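Wunus House refurbishment and room turnaround: progress report to the Landetti Fund
Period ending June
Prepared by Ok-hee Na, with figures from Ubaldo Bassi

1. Summary
Work on the first and second floors is complete and 43 guest rooms are back in use. The third floor is running two weeks behind because the carpet fitter was late. Spend remains within the agreed budget. No change to the grant is requested.

2. Furniture and fittings
Bed bases, headboards and nightstands have been delivered to all rooms on the first and second floors. Table lamps came from Pisharody in two lots. The second lot had the wrong plugs and was exchanged at no charge. Remaining stock is held in the ground floor store – 109 items, all labelled by room.

3. Room clearing
Packaging and general litter are the main cause of slow turnaround. The present method is one person per room, working from the bed outwards, with bedding stripped last.

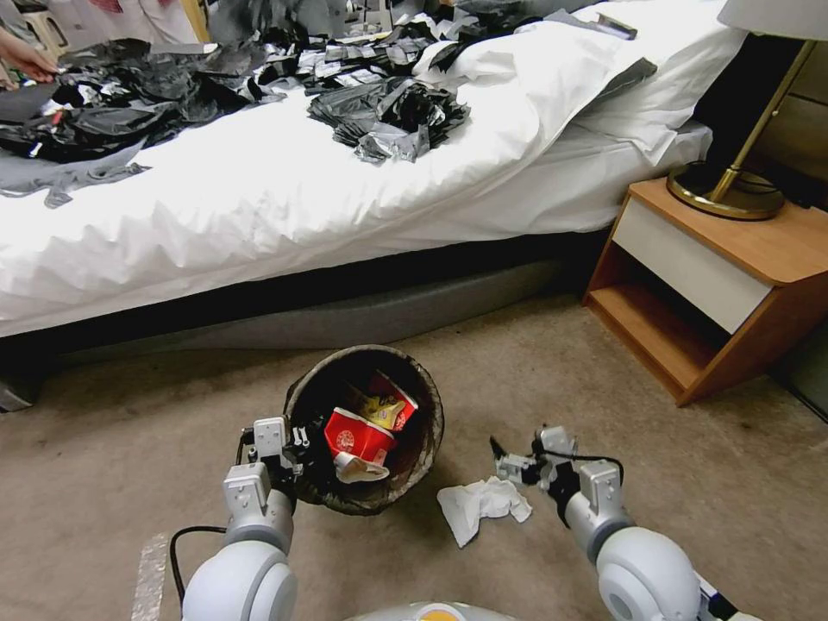

Clearing times vary more than the plan allowed for, and the variation comes mostly from plastic film. Large sheets can be folded and carried out in one trip. Torn pieces take far longer, as they spread over the bedding and have to be picked off by hand before the duvet can be lifted. With black and silver scraps strewn over the duvet and paper cups already in the wastebasket, a small round bin is no use for the bulk of the job. Rawiri Ruddock has asked for a sack on a stand in each room under clearance. Film will go into the sack and the room bin will be kept for cups and tissues.

4. Costs
Sacks and stands: 719 euros, from the consumables line. Laundry for the period came to around 3,000 euros, slightly under forecast.

5. Next period
Finish third floor carpets. Trial the sack stands on the second floor – Tiziana Zanetti to record times per room. Jinder to collect sorted film every fortnight, subject to a signed agreement.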